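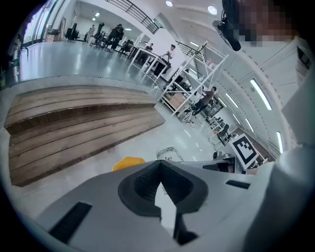 The Korkix is an apartment building that rents by the night, and I stayed there for two nights in February on a work trip. I book this kind of place by a fixed method, and the method mostly held up. The listing gave the unit as a studio with a kitchenette, a work table and shared space on the ground floor. Shared space is a vague term in listings. It can mean a vending machine and a chair. What I want from it is somewhere to sit with a laptop that isn't the bed, and tiered wooden steps like these, three levels high beside an open floor, do the job better than a row of lounge chairs. You can set a bag on the tier below and keep a coffee next to you.

Check-in was by door code. The code arrived by email at 2 p.m. and worked on the street door and the unit door, but not on the elevator, which takes a separate fob kept in a drawer inside the unit. So the first trip up is by the stairs. I was on the fourth floor with one suitcase and did not mind much. With two suitcases I would have.

The room was unit 818, and the number has no relation to the floor. The doors are numbered by building section, then by position, and the only map of this is inside the street door on the left.

Kitchenette: two-burner induction hob, small refrigerator with no freezer, kettle, one good knife. The hob shuts off if the pan is too small for the ring, and the smaller of the two pans supplied is too small for either ring. I cooked eggs in the large one both mornings. There was no dish soap the first night. I wrote to the desk and a bottle was outside the door by 8.

Heat was a single wall unit with a remote. It held temperature well but cycled on every few minutes overnight with a click I could hear from the bed. Turning the fan to low and leaving it on continuously fixed the clicking. The window seals were good. Street noise was low for a building on a tram line — the bedroom side faces the courtyard.

Wi-Fi was fine for calls. The outlet by the work table is switched from the same plate as the ceiling light, so anything charging there stops when you turn the light off. I lost a night of laptop charging to this.

For food I went to Salska twice. It is a plain lunch counter on the next corner, with soup, dumplings and a hot dish that changes daily. The Kalinowski bakery across the street opens earlier and sells a decent rye roll, but has nowhere to sit. Ala, the cafe the desk recommends, was closed for repairs.

Checkout is at 11 and the code stops working on the hour. Late checkout costs 40 on top of the nightly rate and has to be requested the day before through the booking page. A message to the desk does not count. I left on time and walked to the station with the suitcase, a route with one underpass and no ramp on the far side. If I go back I will take the tram one stop and skip the underpass.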